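Skerngate Repair Evenings: would you like to join our October group?

We're looking for 12 people who would enjoy spending a few evenings getting old desktop computers into working order, and we'd be so pleased if you were one of them. You don't need any experience at all (plenty of our regulars had never taken the side off a computer before they came to us), only a bit of patience and a willingness to ask when you get stuck.

We start at half past six and finish by nine, with tea in the middle. Over the evenings you'll learn to clean out a case, check and change the memory, swap a hard drive and test a power supply safely, and by the end you should be able to take a tower from sad and silent to ready for a new home. Last year's group sent 91 machines out to families and local clubs, and we were ever so proud of them!

A Dell tower on the bench with its side panel off:

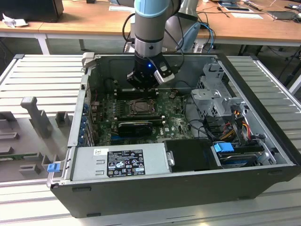
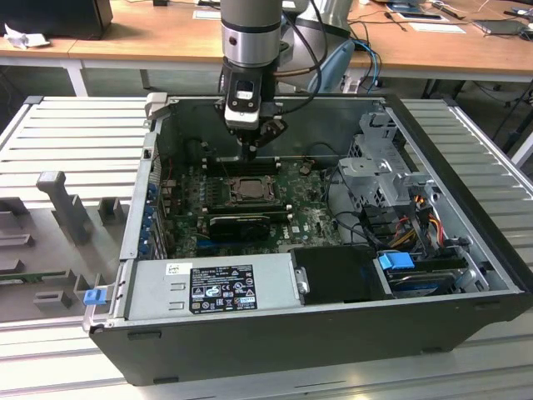
There's a charge of £11 for the whole course, which covers your tools and a little booklet to keep. Please wear something with close-fitting sleeves, and leave rings and bracelets at home if you can. To put your name down, ring or write to Zorica Mladenović at the Skerngate office, or have a word with Panagiotis Jurić, who will happily show you the benches beforehand.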